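Gandedum Open Day

The Gandedum Open Day is a yearly public demonstration of robotic handling, held in November in the town of Karstead. It is organized by Sostuvura, a small company which develops hand-held grippers and the software for teaching robots from human movement. The event takes its name from the Gandedum building, where the company has its offices. Entrance is free, but visitors must reserve a place.

History

The first open day was held on a Sunday afternoon and was intended mainly for families of the employees. It had 128 visitors. Because many of them asked to try the grippers by themselves, the program was changed for the second year, and the talks were made shorter. In the third year the number of visitors reached 419, and since then the day is divided into a morning part and an afternoon part. The building can receive only 100 guests at one time, so late arrivals sometimes wait in the yard.

Program

The day opens at 10 a.m. with a short welcome. After it the guests go in small groups between the stations. Most stations are ordinary tables with ordinary things on them, such as stationery, cups, folded cloth and small bags. A member of the staff performs a task with hand-held grippers, and then explains which parts of the task are difficult for a robot. At the last station a robot arm, called Rajput by the staff, repeats a task it has learned from recordings of this type.

The handling of soft objects receives the most time. A hard box keeps its shape when it is lifted, while a pouch or a piece of cloth changes shape with each movement, and the system must recognize it again. The demonstrators usually begin with a pouch with a zipper. They lift it by the upper edge, let it hang, and put it down in another place on the table. Small printed markers on the gripper help the software to calculate its position.
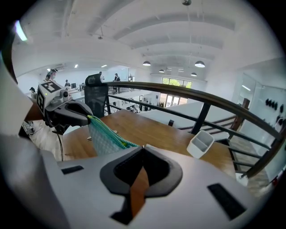 Dennis Rotich wrote in a reader's letter to the local newspaper that the soft objects were the best part of his visit, but that the groups moved too quickly. He would have liked to see one task repeated many times, with the failed attempts included, as he felt that a visitor learns more from a dropped pencil case than from a perfect one. The letter also asked for more chairs for older guests.

The organizers answered the next week and accepted both points. From the following year each station has a fixed time of repetition, in which the demonstrator does the same task again and again without commentary.

Recordings

Visitors over the age of 16 may take part in a recording session in the afternoon. They use the grippers for a few minutes under guidance, and sign a form if they agree that the material is kept. The collection from all open days passed 1,000 recordings in the fourth year. Recordings of beginners are stored separately from those of the staff, as beginners move more slowly and often correct the grip.

See also

Robotic gripper
Learning from demonstration
Culture in Karstead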